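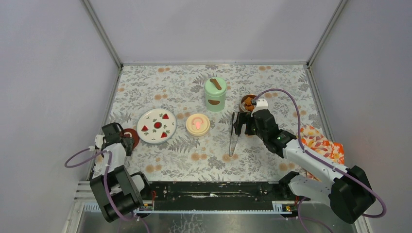 Our club started the serving task in September, and it has taken up nearly every meeting this fall. The job is simple to say: pick up the brown chunks from the bowl with tongs and put them on the plate. The bowl is by the right arm and the plate is way over by the left one, so the right arm can't do the whole job alone without stretching across the table. We argued about that for two meetings. In the end we left the layout as it was, and the Rumura team wrote a version where the right arm does the tongs and the left arm moves the plate closer first.

The tongs are harder than the plate. The gripper has to hold them tight enough that they don't twist, but they still need to open. My first script closed too far and pinched them shut every time. I went through 35 tries before I got one piece onto the plate. After that I slowed the closing speed and wrote down the numbers, and the next set went better.

We are split into 4 teams: Tusura, Rumura, Rind and Donach. I'm on Donach. Each team gets 15 minutes on the arms per meeting, and the rest of the time you work on your code or watch the others. Rind is the best at moving the plate. They pick it up by the rim on one side and keep it low. Ours tips.

We have recorded 175 runs between all the teams. I put them in a spreadsheet, with a column for what went wrong. The most common entry is "dropped," then "missed bowl." I should have made a separate column for dropping the tongs and dropping the food. I'm going back through the old ones to fix that.

Next is the canister with the rounded lid. Tusura wants to try it with both arms, one holding and one lifting. I think we should get the plate right first, but we voted and I lost. I still have to send our team's code to the shared folder before the next meeting.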